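Prustden Household Notes
Storage and Sorting
Setting up a mesh fabric organizer for packaged goods

Scope

These notes cover the use of soft mesh organizers for small packaged goods: snack bars, drink powder, soup packets, wipes, refill pouches, and similar items sold in printed film or thin card. The method was written for the Toltura hanging organizer but applies to any unit with mesh pockets or mesh side panels, including the open-topped cubes sold for closets. It does not cover glass, cans, or anything that needs refrigeration.

Mesh behaves differently from a rigid bin. It stretches under load, it takes the shape of whatever is pushed into it, and it catches on corners. Most of the steps below follow from those three properties.

What you need

The organizer, empty and with its packing inserts removed
A flat surface large enough to hold everything you plan to store
A kitchen scale
A soft brush or a vacuum with a brush head
Small scissors
Masking tape and a marker
A spare bag or box for items that will be thrown out or given away

Inspecting the mesh

Hold the fabric up to a window and look through it. The weave should be even from seam to seam. A thin line of lighter weave beside a seam indicates that the fabric was pulled tight when it was sewn, and that pocket should be kept for light goods. Run a finger along the binding at the top of each pocket. Loose thread ends should be trimmed, not pulled. Pulling a thread on woven mesh can draw a ladder across the whole panel.

If the organizer has been used before, brush out the bottoms of the pockets. Crumbs and torn corners of film collect in the lower seam, where they are difficult to see from above. Wash only if there is sticky residue. Use cool water and a small amount of dish soap, press the mesh between two towels, and hang it by its own loops. Do not wring it. The cardboard or plastic stiffener in the base, if there is one, must come out before washing. On the Toltura it slides out through a slot at the back edge of each shelf. The slot is easy to miss: it faces the wall side and has no flap.

Sorting

Empty the cupboard, drawer, or bag in question completely onto the flat surface. Partial sorting does not save time, as the remaining items end up on top of the new arrangement. Check dates first and remove anything past use. Then remove outer cartons. A carton with two packets left in it occupies the same space as a full one, and its corners are the most common cause of snagged mesh.

Before discarding a carton, cut out any preparation instructions and the date panel. Tape them together and put them in the pocket with the packets. If the packets carry their own printed date, only the instructions are needed.

Group the loose packages by how they behave when stacked, then by contents:

Flat and flexible: soup packets, drink powder, sauce mixes
Flat and stiff: bars, card sleeves, crackers in trays
Pillow-shaped: chips, dried fruit, anything sealed with air inside
Soft and heavy: rice pouches, refill packs, wipes
Folded goods: shopping bags, cloths, napkins

Contents-first sorting gives groups that look logical on the counter but do not fit the pockets. A pillow-shaped bag placed among flat packets pushes them out of line and the whole row leans.

Weighing

Weigh each group before it goes in. The working limit used on this page is 500 grams per pocket for a hanging unit. Above that, the mesh begins to bow outward at the front, and the pocket below becomes hard to reach. Cubes that stand on a shelf can take more, but the side panels will bulge if heavy pouches lean against them. Lay heavy pouches flat on the base.

If a group exceeds the limit, split it. Put the older packages in the higher or nearer pocket and mark the second pocket with tape so that it is understood as reserve stock.

Loading

Start with the lowest pockets. Loading a hanging unit from the top makes it swing and tilts the packages already placed.

1. Place soft and heavy goods in the bottom row, flat, with the seal edge toward the back. Film seals have sharp corners when cut with a serrated blade, and they will work into the weave if they face the mesh.

2. Place flat and stiff goods on edge in the middle row, spine upward. Leave enough room to slide two fingers in beside the row. A tightly packed mesh pocket holds well, but each package removed drags its neighbors with it.

3. Place flat and flexible goods in front of the stiff ones, or in their own pocket with a piece of card behind them. Without support they slump and curl at the top edge within a few days.

4. Place pillow-shaped goods in the top row, with nothing on them.

5. Fold bags and cloths to the width of the pocket and slide them in with the fold outward. A rounded fold passes over mesh without catching. If there is no free pocket, folded goods can sit on the shelf beside the unit.

Diagonal placement is acceptable for a package that is longer than the pocket is wide. It wastes some space, but it is better than bending a sealed pouch, and the printed front stays readable from above. Keep to one diagonal package per pocket — a second one will cross the first and lock it in place.
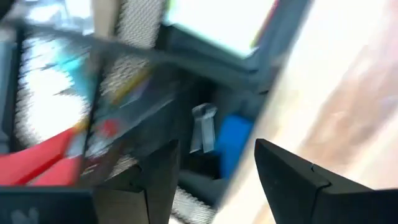 Page last changed: July, U. Mendoza (loading order revised, section on color added)

Using color

Gray mesh is neutral enough that printed packaging shows clearly against it, and this can do some of the work of labeling. A bright red item can be picked out beside gray fabric at a glance. Turquoise and white printing also stands out well. Brown, silver, and clear film do not, and these need a tape label on the binding above the pocket.

Where two products come in similar colors, do not put them in adjacent pockets. Separate them by a row, or put one of them in a cube elsewhere. Color is a weak guide when several multicolored packages share a pocket, as only the strongest color registers. In that case, turn one package so that its name faces outward and let it stand for the group.

Labels

Masking tape holds on the binding but not on the mesh itself. Fold one end of the strip under itself to make a tab, write the contents in capitals, and press the tape onto the binding for its full length. Write the contents only. Dates on pocket labels go out of step with the stock after the first refill.

Tape left in place for months leaves adhesive on the binding. Undwood clip-on tags avoid this, but they add a hard edge at the mouth of the pocket, and stiff packages tend to strike it on the way out. On deep pockets this does not matter. On shallow ones, tape remains the better choice.

Hanging and positioning

Hang the organizer from a rod or a fixed hook. An adhesive hook may be used only for an organizer of light goods and only if the stated load of the hook exceeds the total weight recorded during weighing. Leave clearance at the front for the mesh to bow slightly. If a cupboard door touches the fabric when closed, move the unit back or reduce the load in the row that touches.

A standing cube should be placed with its stiffest panel toward the user. Most cubes have one panel with a handle or an extra strip of binding, and that panel resists the pull when packages are drawn out over it.

After hanging, wait 30 minutes and look at the unit from the side. New mesh settles under its first load. If one pocket has dropped visibly lower than its neighbors, move some of its contents to a higher row.

Removing and refilling

Draw packages straight up and out. Pulling toward yourself loads the binding seam, and that seam fails before the mesh does. If a corner has caught, push the package back in, turn it slightly, and lift again. Do not free it by pulling the fabric away from the corner.

When refilling, new stock goes behind or beneath existing stock. Friday evening, before the weekly shop, is a convenient time to check the pockets, as they are then at their emptiest and the lower seams can be brushed out.

Common faults

Pocket leans to one side. The stiff packages are all at one end. Spread them, or add a card divider cut to the inside width.

Packages slide underneath one another. The pocket is too deep for the goods. Put a folded cloth in the bottom to raise the floor.

Snagged loop in the mesh. Work the loop back from the inside with the blunt end of a needle. Do not cut it.

Bulging side panel on a cube. Heavy pouches are standing against the panel. Lay them down. If the bulge remains after the cube has been emptied overnight, the panel has stretched permanently and the cube should be used for light goods.

Related pages

Folding carrier bags to a fixed width
The Mathew drawer insert: fitting and trimming
Cleaning fabric storage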